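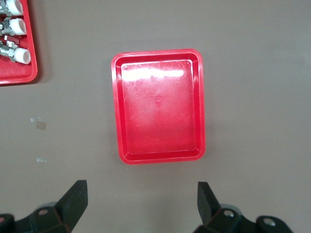
Ruben Coppens wrote:
> Does anyone know why the county mailed 559 voters in Dallness a notice
> saying their registration is "inactive"? My mother got one and she has
> voted in every election since she moved there. She's 92 and pretty upset.

Ruben, please tell your mom she can still vote! I got the same letter and called the clerk's office Thursday (on hold forever, bring a snack). Inactive means a piece of mail came back to them, so she has to sign a form confirming her address. Mine took 2 minutes at the counter.

What bugs me is who got these. Half my street did, and nearly all of us rent from Hendriks, where the mailboxes were renumbered last July. So of course the mail bounced! I've asked for the list by precinct and they want it in writing, request no. 3463 if anyone else wants to pile on.

I can drive your mom over next week if she'd like the company.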